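**Can a robot do it yet? Shop + kitchen, quick list**

- Sweeping flat floors: yes. Pick up cords first, always.
- Folding towels: sort of. Slow. You'll want to refold the bottom 3.
- Loading the dishwasher: not at our place. Wine glasses by hand, please.
- Sorting screws at the Gimatwood bench: no. Use a muffin tin, label the cups, 13 minutes tops.
- Pegs and knobs: getting there. Practice boards are where its at right now. If you set one up, tape the board down and start with the fat pegs.
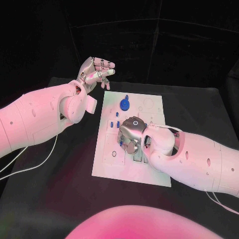 *Peg board, two hands. Right one down on the board, left one waiting.*

Tight lids, wet rags, anything under the sink: still you. Will redo this list in December, definately adding laundry.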